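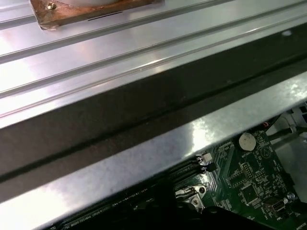 # Rirkville teardown set: README and fault notes

Filed under: Datasets > Disassembly > Known issues

Hi, and thanks for downloading! I look after the Rirkville set, which is a pile of recordings of our arm working inside old desktop PCs, and most of this file is about the fault we had in July. Please read it before you train anything on the force channel. I've had a few messages from people who didn't, and they were all confused in the same way.

## What's in the download

There are 305 runs. Each one has the wrist camera view, a fixed view of the bench, joint positions, gripper width and the force reading from the wrist. Force is logged at 100 Hz. The folders are named after the job being attempted, so memory, battery, cables and so on (the spelling is a bit inconsistent, sorry, I'll get to it).

## The fault

The Dukton force sensor was drifting. It read fine when the arm was parked, but once the wrist tilted over the case the zero slid away, and the arm thought it was touching nothing when it was leaning quite hard on something. Our stop limit is set in the Laur control software and it only looks at that one number. So it didn't stop.

Run 8 in the memory folder is the ugly one. A finger came down on the end of a slot and kept pushing until I hit the red button. I heard the crack from my chair. The slot was ruined, one fingertip was bent, and I was cross for the rest of the afternoon. My hands were well clear, which was luck as much as anything, as I'd been leaning in to move a cable a minute earlier.

I blamed the fixture first, then my own calibration, and wasted a good while on both. The cause was a connector at the wrist that hadn't been pushed fully home, and the cable tugged on it whenever the arm reached down into a case.

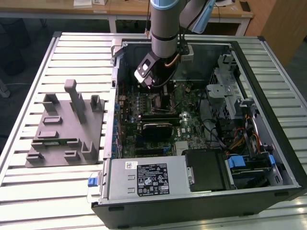 ## What I changed

- Arkel, who built the gripper, sent a locking connector and I've fitted it.
- The sensor is zeroed again in the working pose before every run.
- The stop now watches motor current as well as force, and either one can trip it.
- Cables get moved with the arm powered off. Always!

## Which runs to avoid

Anything with `drift: yes` in its info file has bad force data. The pictures and joint positions in those runs are fine to use. I left 3 hard-contact runs in on purpose for anyone working on fault detection, and they're tagged `contact_fault`. Gripper width in those is off too after the fingertip bent, so don't trust it.

If you find a run that looks wrong and isn't tagged, open an issue with the folder name and the run number and I'll check it against my notes.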